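Startseite | Aktuelles | Werkstatt | Termine | Archiv | Kontakt

Aus der Werkstatt: Ketchup, vierhundertmal

Wer im Juli an unserem Labor vorbeikam, dürfte sich gefragt haben, wofür Graltora eigentlich Fördermittel bekommt. Erwachsene Menschen mit Hochschulabschluss spielen dort Kaufladen, per Fernsteuerung und mit großem Ernst.

Das Vorhaben heißt Trondness und soll einem Roboterarm beibringen, eine Küche aufzuräumen. Programmiert wird dabei wenig. Josefina Urrutia sitzt am Steuerpult, führt den Arm von Hand durch die Aufgabe, und das System zeichnet jede Bewegung mit. 400 Vorführungen sind das Ziel, 200 davon allein mit der Ketchupflasche. Bei Nummer 80, erzählt sie, habe sie zu Hause zum ersten Mal von Senf geträumt. 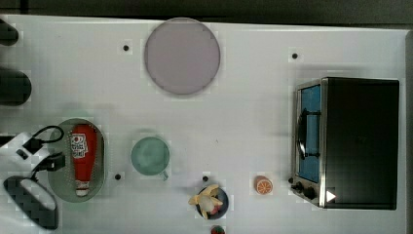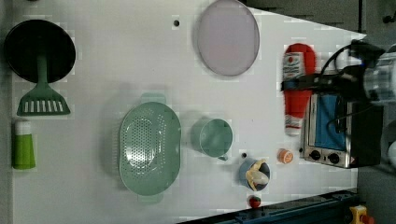
Flasche, Sieb, Tasse, Toastofen: Spielzeugküche am Arbeitsplatz des Roboterarms.

Schwierig ist weniger das Greifen als das Vormachen. Wer selbst eine Flasche nimmt, denkt nicht nach; wer sie über zwei Hebel und mit spürbarer Verzögerung nimmt, denkt an nichts anderes mehr. Zögert Josefina, dann lernt der Arm das Zögern gleich mit. Im Frühsommer hatte er sich eine kleine Pause vor jeder Tasse angewöhnt, die sehr vornehm wirkte und leider von ihr stammte. Die betreffenden Aufnahmen sind aussortiert – der Arm greift seither zügiger und mit deutlich weniger Stil.

Zwischen zwei Durchgängen wird alles neu verteilt, damit er nicht bloß Positionen auswendig lernt. Das übernimmt Florencia Núñez, die auf dem Tisch eine Unordnung herstellt, um die sie jedes Kinderzimmer beneiden würde. Im Herbst kommen Schubladen dazu. Wer einen Nachmittag lang selbst steuern möchte, trägt sich bitte in die Liste am Empfang ein. Vorkenntnisse sind nicht nötig, Geduld schon.

Seite drucken | Per E-Mail versenden

Kommentare (3)

Saavedra: Kann er auch Spülmaschine? Frage für meine WG.

Bristwood: Schöner Text. Die Pause vor der Tasse hätte ich ihm gelassen.

Florencia Núñez: @Saavedra Nein. Wir sind froh über jede Tasse.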